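Gallery: good practice at the packing cell

Tarasitz and Fekside have been working through the rules for shared robot work areas since May, and this page collects what we have settled on so far.
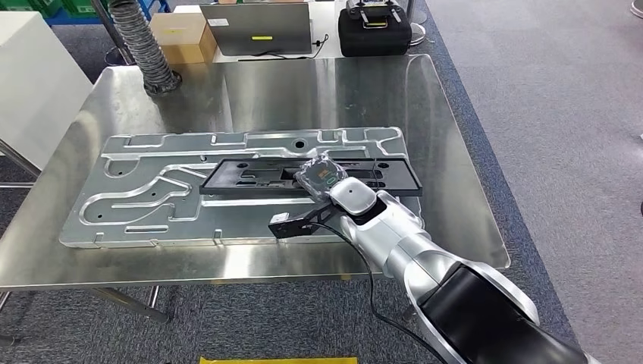

The rules were drafted by Josefien Groen at Tarasitz and then tried out at the Staretti workshop, where most of the small-parts handling is done. They apply to any arm working at a bench that people also walk up to. They do not replace the risk assessment for each cell, which still has to be signed before the first run and again after any change to the gripper, the bench or the program.

Bagged parts over a tray
The gripper has a small clear bag just above the black tray, with the label showing through the film. Our rule for bagged items is to grip the bag and keep pressure off the part inside. Lift height over the tray is set per product and written on the job sheet. If a bag is dropped, the arm is stopped before anyone reaches in – this applies to trained staff as well.

Plate and tray
The tray sits on the machined aluminium plate, at an angle to the bench. Programs must not assume a tray is square to the table edge. Check the position at the start of each shift and after every stop.

Cable
A thin black cable goes from the gripper over the front edge of the steel table. Cables on a moving arm need enough slack for the full reach and no more. Walk the arm through its longest move at slow speed and watch the cable all the way. Anything that catches is re-routed before normal running.

Desk behind the bench
The laptop is on its own desk, beyond the far edge of the table. Laptops, cases and boxes stay off the work surface. The person at the keyboard should be able to see the arm and reach a stop button without getting up.

Keeping records
Each stop is logged with the time, the job number and the name of whoever restarted the arm. The trial at Staretti ran to 784 cycles with 16 stops, 2 of them for cable checks. The next one, on the Mathebula line, is planned for 1100 cycles using the same log sheet.

Comments on the draft should reach Josefien by Friday 12th January. Please quote the section heading – the numbering will change in the next version.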